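Follent Kitchen Tasks: frequently asked questions

Last updated 29/12/2022

What is being collected?

Short examples of a robot arm being guided through kitchen jobs by a person. Each example is one attempt at one job, from the first movement to the last. We call them episodes. A learning system is trained on them later and then tried on the same jobs without anyone guiding it.

Where is the work done?

At two sites, Trelstead and Derkstead. Both use the same task sheets and the same naming for episodes. Derkstead joined in May, so its share is smaller.

How many episodes are there?

The present set has 1,296. The target for the next release is 2,000. We do not count practice runs, or episodes where the recording stopped before the operator did.

How long does it take to learn to operate the arm?

Most people need a few sessions before their episodes are kept. Thilini Khan runs the training at Trelstead and will tell you when you can start recording. Please don't record before then, even if the practice went well.

Do you keep failed attempts?

Yes, if the failure is a real one. A dropped cup or a missed grasp is kept and labelled as a failure. An attempt spoiled by something outside the task - a phone call, someone leaning on the table - is deleted.

Can I correct a mistake halfway through?

Yes. Carry on as you would in your own kitchen. If you put the lid in the wrong place, pick it up and move it. Episodes with a correction get the label "recovered" and are some of the most useful ones we have.

Who writes the instructions that go with each episode?

The operator picks the task from the sheet. Afterwards Fasil Gudeta's group writes two more wordings of it without looking at the sheet. "Put the strawberry on the plate" and "move the strawberry to the purple dish" can both belong to one episode.

Why use toy food?

It keeps its shape, and it can be replaced with the same item when it wears out. Real fruit was tried early on and was a different size every week.

How should the table be laid out before an episode?

Spread the items out and change the layout between episodes. Things needn't be upright or the right way round. Cups can lie on their sides, and a spatula can be left across the pan. 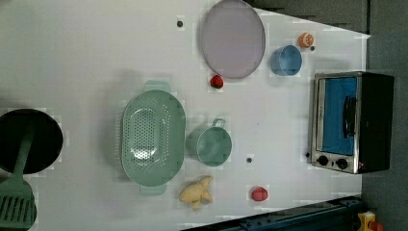
Leave the oven door shut unless the task sheet says otherwise. If the same layout turns up too often, the system learns the positions and does badly as soon as something is moved.

How many episodes should I record with one layout?

Never more than seven. After that, clear the table and start again.

Can I bring in my own objects?

Ask first. New objects need an entry in the object list, and Alcides Condori keeps that for both sites.

Can people outside the project use the data?

A sample of 1,000 episodes can be requested by universities and schools. Write to Annelies Eder, saying what you want it for and which tasks you need. Allow a few weeks for a reply.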